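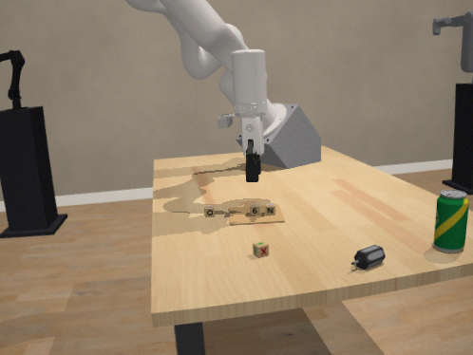

Yareli Palacios
Senior Technical Officer, Textile Conservation Workshop

Home Notebooks Methods Materials Register Contacts

Notebook entry, April

Wash-fastness trials on madder-dyed wool, continued from the previous entry. The purpose of the present series is to establish whether the Bayram yarn may be used as a substitute for the Nornska yarn in infill repairs to the workshop's reference blankets. Remaining stock of Nornska is low and the supplier has advised that the colour will not be repeated.

Both yarns were scoured before dyeing. The scour bath was prepared with neutral detergent in deionised water and held below simmering point. The Bayram skeins released noticeably more spinning oil than the Nornska, and a second scour was considered necessary. This departs from the written method and has been entered in the margin of the method sheet. Colleagues repeating the work should scour the Bayram twice from the outset.

Mordanting was carried out with alum and a small addition of cream of tartar, as in the earlier series. The skeins were left in the bath to cool overnight and lifted at 9 am. They were not rinsed before dyeing.
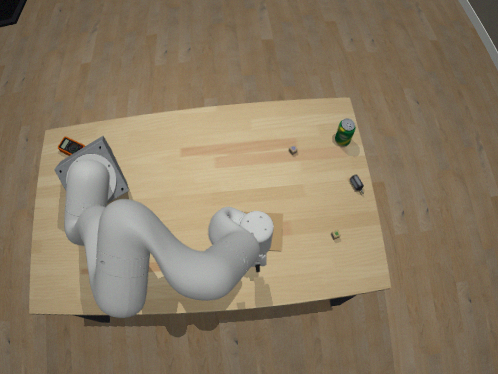

The dye bath was made up to 700 mL per skein. Ground madder from the current jar was soaked beforehand and strained through muslin. Temperature control was less steady than is desirable. The left-hand hotplate overshoots whenever it is turned past 4 on the dial, and one bath was allowed to climb far enough to bring out the browns. That skein has been labelled and set aside. It is not to be included in the comparison, although the colour is rather handsome and may suit the border repairs on the second blanket.

Six specimens were cut from each of the remaining skeins and stitched between adjacent fabrics of undyed wool and bleached cotton. Washing followed the workshop's gentle procedure. Staining of the cotton was slight in all Nornska specimens. The Bayram specimens marked the cotton more heavily, with the greatest transfer in those taken from the outer turns of the skein. Insufficient rinsing is suspected. Residual oil remains a possibility despite the second scour.

Change in colour was assessed against the grey scale in the viewing booth. The writer's readings and those of the second assessor agreed for every specimen except one, which was read again after lunch and settled at the lower grade.
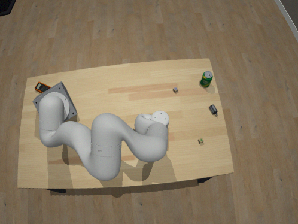 A further difficulty concerns twist. The Bayram is spun more loosely, and when couched over a worn area it spreads and catches the light in a manner that the original weft does not. Adding twist by hand on the small Wovlow wheel improved the match considerably. It is slow work, and the yarn must be steamed under light tension afterwards or it kinks at the needle.

The Prinano fixative has not been tested. The sample bottle arrived without a data sheet and is being held in the chemical cupboard, unopened, until the sheet is received. A request has been sent to the supplier.

To be done before the next entry: repeat the Bayram rinse with an additional change of water; prepare a fresh set of specimens from the inner turns only; reorder bleached cotton; have the left-hand hotplate examined. The dyed skeins are in the second drawer, wrapped in acid-free tissue, and should remain out of the light until the exposure cabinet is free.

Y.P.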